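Enness Care Labels

Transcribed garment care labels from second-hand clothing, Dralldale

What this is

A table of 3,276 care labels, typed out word for word from clothing and household textiles that passed through the sorting room of the Lachance op shop in Dralldale. Each row is one label. The text is as printed, including spelling mistakes, and is followed by a set of coded columns giving the wash, bleach, dry, iron and dry-clean instructions in a form that can be counted.

The labels were photographed flat, typed from the photographs, and then coded. The photographs themselves are not part of the release. Many of them show name tapes or laundry marker from a previous owner, and blurring them all was more work than we could take on.

Files

labels.csv — the main table, one row per label
fibres.csv — fibre content, one row per fibre per label, joined on label_id
symbols.csv — care symbols as drawn, one row per symbol, joined on label_id
recheck.csv — the second typing of the recheck sample, with both versions side by side
codes.txt — every code used in the coded columns, with its meaning
CHANGES.txt — what changed between versions

All files are UTF-8 with Unix line endings. Fields are comma separated and quoted where they need to be. Line breaks inside a label are written as a vertical bar in the text column, so a row in labels.csv is always one line of the file.

Columns in labels.csv

label_id
Unique, starts with E. Gaps in the numbering are duplicates that were removed and the numbers have not been reused.

item_type
Shirt, trousers, jumper, dress, skirt, coat, sleepwear, sportswear, towel, bed linen, table linen, other. Assigned from the item and not from the label. Hoodies are under jumper. Tracksuit pants are under sportswear even when they are plainly not for sport.

text_raw
The label as printed. Capitals are kept. Text in a language other than English is kept if it is in Latin script. Labels in other scripts have the marker [other script] at the point where the text appears.

wash_code
See codes.txt. The code is for the instruction given in words if there is one, otherwise for the symbol.

wash_temp
Degrees Celsius, number only. Empty if the label says "cold", "warm" or "cool" without giving a temperature. Please don't fill these in with a guess and pass the result on as ours.

bleach_code, dry_code, iron_code, dryclean_code
As for wash_code.

conflict
1 if the words and the symbols on the same label disagree, 0 if they agree, empty if only one of them is present.

legibility
1 is fully legible, 2 is partly legible, 3 is mostly guesswork. Rows scored 3 are kept for the fibre content, which often survives longer than the rest because it tends to be on the inside fold.

origin_country
As printed. Not standardised.

notes
Free text from the person typing. Not edited, and not very consistent.

How the labels were chosen

Everything that came across the sorting table during a collection session was photographed if it had a care label that was still attached. There was no sampling by item type. Sessions ran in the mornings, before the shop opened, so bags left overnight are over-represented compared with items handed over the counter. We think this means more bed linen and more children's clothes, but we have no way to test it.

Items with the label cut out were not recorded at all. This is a real gap. People cut out labels that scratch, and the labels that scratch are mostly the woven ones on older and cheaper garments, so printed satin labels are more common here than they would be in a wardrobe.

Shoes, bags, hats and belts were left out. Soft toys were left out as well, apart from a handful that were coded as "other" early on and never removed.

Typing and checking

Labels were typed in Urkel, a small form-filling program that shows the photograph beside an empty record. It does not suggest text. An earlier attempt with automatic text recognition was dropped because it corrected the spelling on labels, and the spelling is part of what some users want.

A sample of 300 labels was typed a second time by someone who had not seen the first version. The two typings are in recheck.csv. Most of the differences are in spacing and full stops. The ones that matter are nearly all on labels with legibility 2, where a worn 3 was read as an 8 or the other way around in the fibre percentages.

If fibre percentages on a label do not add up to 100, first look at the number of parts. A lined coat will often list shell, lining and filling separately, and each part adds up on its own. The part column in fibres.csv exists for this.

Known problems

The codes for "dry flat" and "dry in shade" can both apply to one label, but dry_code holds only one value. Where both were printed we coded "dry flat". The raw text has both.

"Wash separately" and "wash with like colours" share a code. They should not. Splitting them is on the list for the next version.

"Do not tumble dry" is sometimes printed next to a tumble dry symbol with no cross through it. These are marked in the conflict column. Some of the symbols may have had a cross that wore off.

Rows where item_type is towel have an unusually high share of missing bleach codes. That is how they were printed.

The 6 records with label_id ending in X are test labels we printed ourselves to check the lighting. Leave them out of any count. They are included in the file so that the numbering matches the session sheets, and they are not part of the row total given at the top.

Suggested uses

Counting how often words and symbols disagree. Looking at how instructions are phrased for the same fibre. Teaching people to clean messy text, for which the notes column is particularly good.

It is not suitable for estimating what people in Dralldale own or how they do their washing. A care label says what the maker recommended. It says nothing on whether the jumper went through a hot wash anyway. It is also not suitable as a guide to washing anything. Read the label on the item.

Reading the table

In R, read.csv with stringsAsFactors set to FALSE and colClasses set to character for label_id and wash_code will do. Some wash codes begin with a zero and lose it if they are read as numbers. Spreadsheet programs will do this without asking — import the file through the text import menu and set those columns to text.

Empty cells mean the label gave no instruction. The value "unk" means there was an instruction and we could not read it. Please keep the two apart.

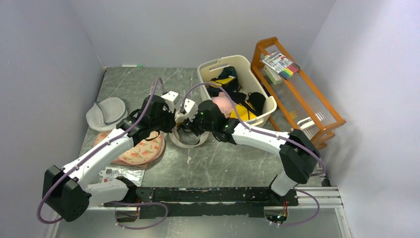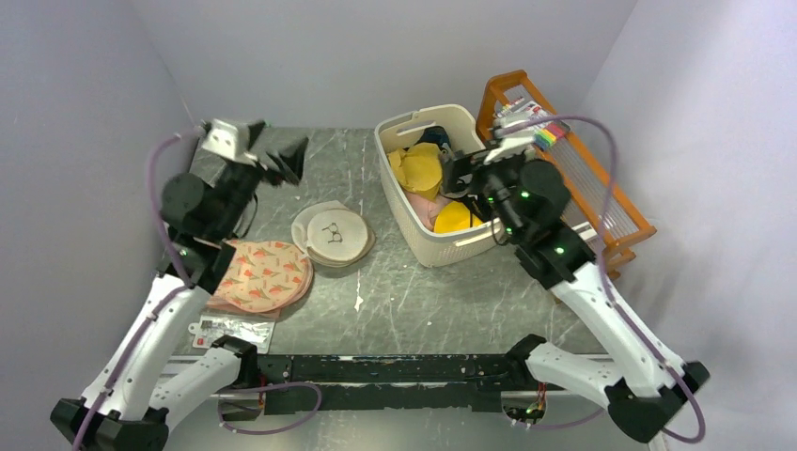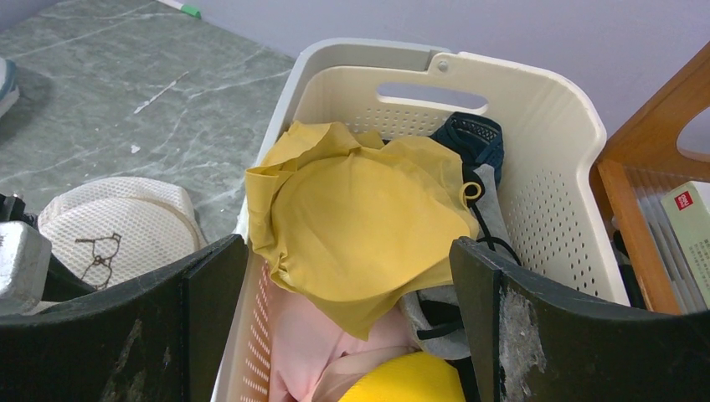

Photos: Rohani Menon. Same licence as the data.

Licence

The table, the codes and this file are released under Creative Commons Attribution 4.0. Brand names that appear in text_raw belong to their owners and were typed only because they were on the label.

Citation

Menon, R. Enness Care Labels: transcribed garment care labels from Dralldale. Version 2.

Please give the version. Version 1 used a different set of drying codes and results from the two should not be pooled without recoding. A conversion table is at the bottom of codes.txt.

Corrections

Send the label_id, the column, and what you think it should say. We still have the photographs and will look at the original before changing anything. Corrections received before the end of July will go into the next version, and later ones are held over for the one after that. Corrections to spelling in text_raw will be turned down unless the photograph shows that we introduced the mistake.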